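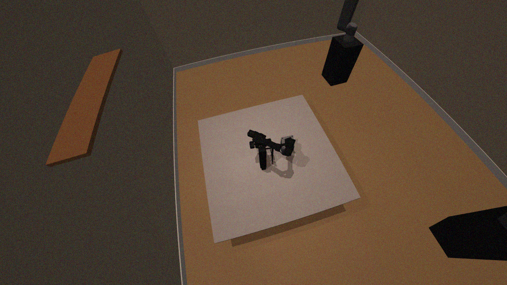 A raised-edge table is a table whose top is bordered by a low rim, also called a lip or gallery, that keeps objects from rolling or sliding off. The type is used in workshops, ship galleys, sorting rooms and laboratories.

Construction

The rim is either formed in one piece with the top or attached as a separate strip. Separate strips are set in a groove or fixed to the outer face with screws. Attached rims can be replaced when worn, but the joint collects dust and must be sealed where liquids are handled. Corners are mitered or rounded.

Rim height depends on use. Tables for sorting small parts usually have low rims, so that the forearm can rest across the edge. The Landeg pattern, made in Curnutdale for seed sorting, measured 900 mm along each side and had a 3 mm lip. Lirketti later supplied a version with one removable side for sweeping out waste.

Surface

Matte finishes are preferred under overhead lamps because they reduce glare.

History

Charmaine Molefe's survey of the Curnutdale workshops lists 243 raised-edge tables, of which 70 had lost part of the rim. Most were plain work tables fitted with strips at a later date.

See also

Fiddle rail
Pladar bench
Tray table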